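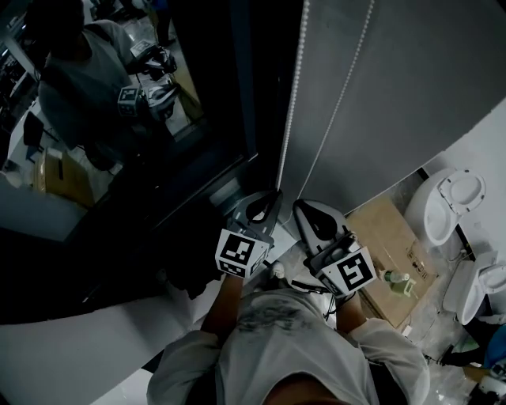
Home | Forums | House & Garden | New posts | Log in

Hanging heavy things on old plaster - what are we all doing?

fetulthorpe_fixer
Bought a 1920s house in Fetulthorpe in June. Every wall is plaster over lath and every wall hates me. I need to hang a hall mirror that weighs as much as a middling dog. The stud finder beeps at everything, including my hand. Do I trust toggle bolts or keep hunting for studs?

Sanness18
Studs. Always studs. Run a strong magnet over the wall and it'll find the nails holding the lath. Where they line up vertically, there's your stud. Throw the stud finder in a lake.

plumbline
Toggles are fine. I've had a big mirror on 2 of them for 10 years and the only thing that's come down is my opinion of the frame.

Sanness18
Fine until the plaster lets go of the lath, and then you own a mirror-shaped hole. Knock on the wall first. If it sounds hollow and moves a little, the keys are broken and no toggle is going to help.

fetulthorpe_fixer
I knocked. It sounded hollow and some sand came out of the baseboard. Should I be worried about the sand?

plumbline
Old houses do that. Mine sheds like a cat.

Leszek Jakubowski
French cleat. Screw the wall half into two studs, hang the mirror wherever you like along it, slide it left and right until your spouse stops sighing. Predrill with a masonry bit through the plaster, then switch to a wood bit when you hit the lath. Put tape over the spot if you don't want a crack running to the ceiling.

Sanness18
Agree with all of it except the tape. Tape has never stopped a crack in my house. It pulls the paint off so you have two things to fix.

Leszek Jakubowski
Painter's tape, pulled slowly. I don't know what you were using.

Sanness18
Duct tape. I see your point.

nadosora_nan
Late husband hung ours from the picture rail on chains. No holes at all. It tips forward a bit so everyone looks short, but I've gotten used to being short.

fetulthorpe_fixer
There is a picture rail! It's under 18 coats of paint, but it's there. Is it load bearing or decorative?

plumbline
Depends who nailed it up and what kind of morning he was having. Go with the cleat.

fetulthorpe_fixer
Cleat it is. Magnet is ordered. Will report back with a mirror or a bill from a plasterer.

3,558 views | Contact | Terms | Back to top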